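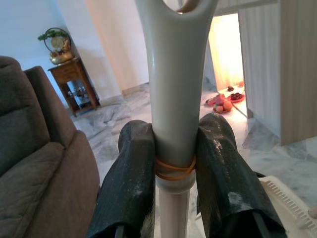 The grey tube with its rubber band, by the recliner.

Last updated: April

Tidying the front room again. Started at 3, thought I'd be done by dinner, nope. The rubber band stays on for now – I want a proper collar and the hardware place in Dornisau is shut til morning. 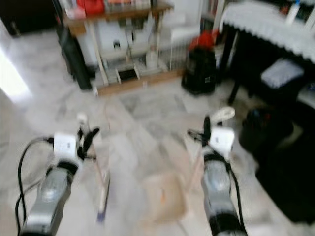 My rule for this room is one shelf, no more. Bought ours in Seseck years ago and it fills up every winter. Going thru it top to bottom, the red thing on the top shelf first, then whatever is next to it. White wire rack can stay by the wall. Floor after that – tommorow.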